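Packing Day at the Hilstead Pantry — A Little Gallery

Every May I promise myself I'll put the pictures up the same week, and every year it is well into August before I sit down with a cup of tea and do it. So, 19 August 2020, and at last a few notes on the grocery boxes we send out from Hilstead. Thank you to everyone who wrote asking, and especially to Zinash Sisay, who wrote twice!

We pack on one long morning, and most of what we know we learned by getting it wrong. Heavy things go in first — bottles, jars, anything that would flatten a loaf — and the cartons and packets are tucked in around them so nothing rolls about on the drive to Henow. Wondimu Negash likes a bottle in each corner. Bethel Araya likes them side by side in the middle with boxes on either side, and the two of them have been arguing about it, very kindly, for as long as I can remember.

Juice is the thing people mention most in their notes back to us. I had supposed it would be the coffee, or the cookies, but no, it's a bottle of orange juice with the cap on nice and tight, and something in a pretty carton to go next to it.

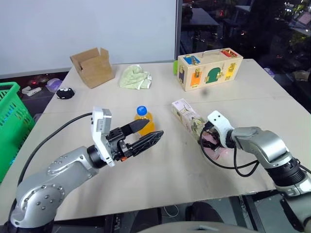 We leave the flaps up until the very last minute, and I'd recommend it to anyone packing at home. It's so tempting to fold them down and feel finished, and then you find the tea still sitting on the counter and have to peel all that tape off again (I have done this more than once, and so has Mitiku Weldu, whatever he tells you).

For the boxes themselves, plain brown cardboard has always done us fine. We tried some printed ones a while back and they were lovely to look at, but you couldn't write an address on them that anyone could read. Save your boxes for us if you have the room! Flat is best, and please pull off the old labels if they'll come.

The next packing day will be up on the Hilstead page once Anatole Mallet has settled the delivery route with the folks in Henow. Bring a marker if you have a good one, as ours are all drying out.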